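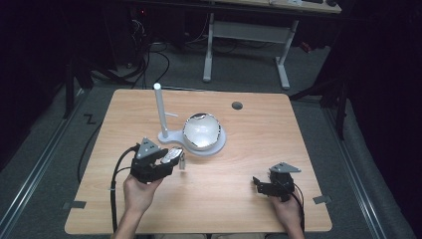 Gramelon, DVD edition from Korine

I'd been waiting for this one to come out on disc ever since a friend saw it at the Lallthorpe festival and wouldn't stop texting me about it. It's a documentary about Ilie, a river town where one family has run the same traveling puppet theater for four generations, and Gramelon is the name of the show they perform every November. You get 119 minutes, and for the first 30 I wasn't sure I was going to make it! There's a lot of driving. A lot of fog. Then the grandmother starts talking about the winter the stage burned, and I was completely gone.

What I loved most is the sound. You hear ropes, feet on boards, kids whispering behind the curtain — and almost no music until the last performance. I watched with headphones the second time through and I'd really recommend it (my TV speakers turned half of it to mush).

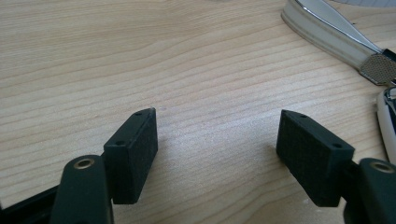

The extras are where I got a little grumpy. Korine put in two deleted scenes and a trailer, and that's your lot. No commentary, no full recording of the show, and I would have happily paid more for that. The subtitles are good but small, and they vanish against the snow in the market section.

Still, I've already lent it out once and asked for it back. If you like slow films about people who make things, grab it. My copy came in a cardboard sleeve that dented in the mail, so maybe order the hard case.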